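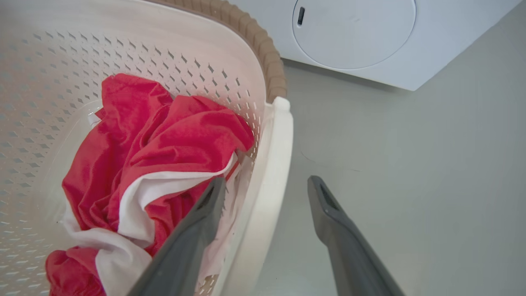
Photo: Kiran Rawat

Chapter 8
Sorting the Wash

I learned laundry the hard way – one red cloth, one hot cycle, and a whole load of pink dish towels. So before we get to soap or water, I want you to look at a basket like the one that opens this chapter, red and white all tangled up together, and ask what you'd pull out first. My answer is the white (every time!), and my old teacher Melur Santoso would say check the labels before you touch a thing. We'll try it both ways. Grab a basket from home, dump it on a clean table, and keep your notebook handy for the color chart.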